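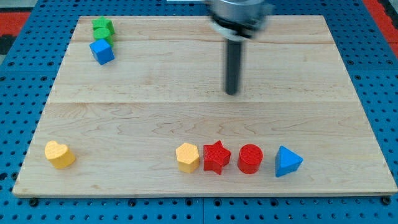

**1/** I promised to some people here that I will write about the teaching kit from Urnico when I have used it long enough. Now I have used it for 18 days, so here is my thread. I paid for the kit myself, with the small discount that every training school gets. 22/07/2019

**2/** First, who I am, for the new followers. I am Kheri Khaemba. I teach evening classes in automation for adults, mostly people who work in packaging and want to move to the maintenance team. They are clever people with tired eyes. A kit for them must start fast.

**3/** The kit has three parts: a set of colored blocks, a box of printed task cards, and the software with one year of updates. The arm is not included. Urnico gives a list of arms that the software can talk to, and you must check this list before you order. I read it twice and still wrote to them to be sure.

**4/** The blocks are the best part for me. You get cubes, cylinders, triangular prisms, hexagonal prisms, stars and hearts. In my photo there are a green and a red star, a green and a red cylinder, and the heart is yellow. The colors are strong and my students can say "the red star" across the room without confusion.

**5/** Why do the shapes matter? A cube is easy. You close on two flat sides and you go. A cylinder is also friendly, from any direction. But a star has points, and if you come with a wrong angle it turns in the fingers. The heart is the worst. I like that very much, as a teacher.

**6/** We work on a maple board that I put over the blue perforated table. The board is mine, it does not come in the box. Urnico sells a mat for the same purpose, but I find pale wood good for the eyes, and it was already in my cupboard from another course.

**7/** The task cards. Each card shows a start layout and a goal layout, and the student must write the program between them. Easy cards: move one cube. Middle cards: make a row with equal spaces. Hard cards: take shapes out of a tight group where one piece stands in front of the others. The hard ones made my class very quiet.

**8/** A small complaint about the cards. The English on them is strange in places, and I say this as a person whose own English is strange in places. "Carry the prism until it is happy" is card text, I did not invent it. My students now use this sentence for everything, also for coffee cups.

**9/** The software. Installation was simple on two of our computers and painful on the third, where it asked for a driver that I had to search by myself. After this it was stable. You can teach positions by hand or type them. There is a speed slider from 1 to 100, and please, start low.

**10/** About this slider. It shows percent, so 100 is the full speed the software will permit. One student went directly to 100 on his first evening. The program was correct and the cylinder was in the right place, and everybody jumped back anyway. Now I have a rule: 100 only when I stand next to the stop button.

**11/** What I like most in the software is the "hover" step. Before each pick the arm goes to a point above the piece and waits for your confirmation. For beginners this is gold. They look from the side, they see they are too far to the left, they correct. No piece flies to the floor.

**12/** What I don't like: the hover step can't be switched off for one piece only. It is on for the full program or off for the full program. When you already trust five picks and you want to test only the sixth, you must confirm and confirm and confirm. I wrote to support about it.

**13/** Support, then. They answered the next morning, in a polite way, and a person named Hegedűs called me after lunch. We spoke for a long time about the stars. The single hover is planned for the October update. I will believe it when I install it, but the call was serious and I was glad.

**14/** Somebody asked me to compare with the Burnovska set. I borrowed it last year from a colleague, so my memory is not perfect. Burnovska has bigger pieces and a better printed manual. But it has only cubes and cylinders, and my group finished it too quickly. For children I think I would still choose Burnovska.

**15/** And the rental service from Prusau, also a question I got. They bring everything, the arm too, and they take it back after the course. If you teach once in a year it can be the smart choice. I teach all the time, so for me buying is cheaper. Ask them for the price of transport in writing.

**16/** Little things I noticed, in no order. The box lid doesn't close well if the hearts are on top. The license is per computer. The sound when a program ends can be changed, and you will want to change it. The card numbers are printed so light that I wrote them again with a pen.

**17/** One exercise of my own, if you want to try it. Put some pieces in a row at the front of the board, and one piece far from them at the side. Ask the student to bring the lonely piece into the row and keep the spaces equal. They must move the others first. Most begin with the lonely piece and then they have no room for it.

**18/** Would I buy it again? Yes, for adults, and if you already have an arm from the list. If you must buy the arm also, take more time to think, and maybe ask Prusau for a rental first. I still wait for an answer about extra sets of blocks, because my next group is larger. When I have the price I will add it under this post.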